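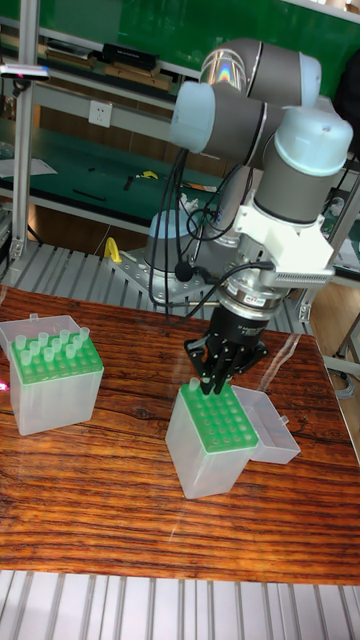

Khanyisile Dlamini told the June meeting that the overnight callouts had stopped being the hard part, and that getting young drivers to turn up a second time was what kept her awake. Most of this report deals with that question.

Bradholm Road Safety and Youth Diversion Program
Progress report to the Ngubane Fund
Sunday, August 3, 2025

1. Referrals

The program takes drivers and passengers under 18 who have come to police notice for car theft, dangerous driving or riding in a stolen vehicle. We received 59 referrals in the period, against a target of 50. Most came from the Bradholm station and the rest from the youth court. Two schools asked to refer students directly. We have said no for now, as our agreement with the court covers charged or cautioned young people only.

Nine referrals were declined. In most of these the young person was already in custody on another matter by the time the paperwork reached us.

2. Casework

Caseworkers logged 449 contacts, counting home visits, phone calls of more than ten minutes and court attendances. Text messages are not counted. Attendance at first appointments was good. Attendance at the second was poor until we moved it from the Cesby office to a place the young person chose, usually a library or a takeaway shop near home. Travel costs went up as a result and are shown under line 4 of the budget.
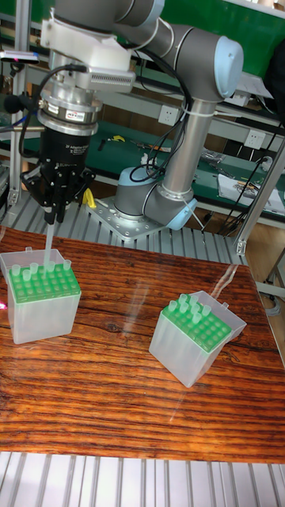
Bench set-up, tip box work.

3. Victim meetings

We planned to offer a supervised meeting to every victim who wanted one. Uptake has been slow. Several people whose cars were stolen said they would sooner have a letter, so we now offer that as well. No meeting has been held in a matter involving serious injury, and we do not intend to hold one while charges are before the court.

The Gunex case system went live late. Staff kept paper files in the meantime and the

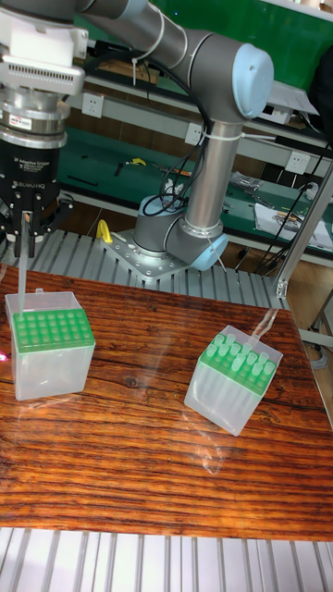
older entries are still being typed in. Until that is finished we can't give reliable figures on reoffending, and we would ask the Fund not to quote the interim ones – they leave out anyone charged outside the district.

4. Staffing

One caseworker position was vacant for most of autumn. It has been filled. The night roster runs Thursday to Saturday, and we have no plans to extend it on current funding.

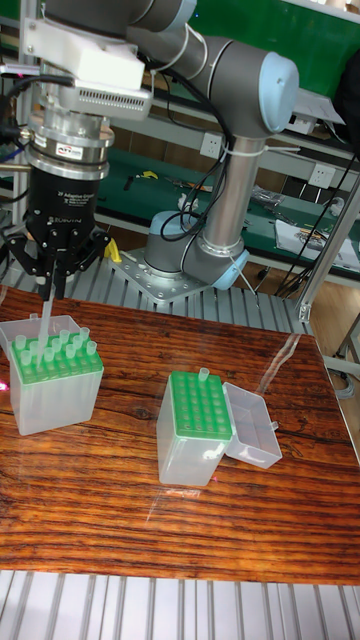

Taha Radwan wrote in his feedback form that the program should be calling families within a day of the arrest, before the court date, and that a week was too long to leave a parent guessing. We agree. The delay sits mostly with the referral form, which needs a sergeant's signature. A shorter form is with the station for comment.

5. Next period

Work to December will cover the backlog of paper files, the new referral form and a second driver education group at Cesby. The unspent wages from the vacant position are still in the program account, and we ask for approval to put them towards caseworker travel.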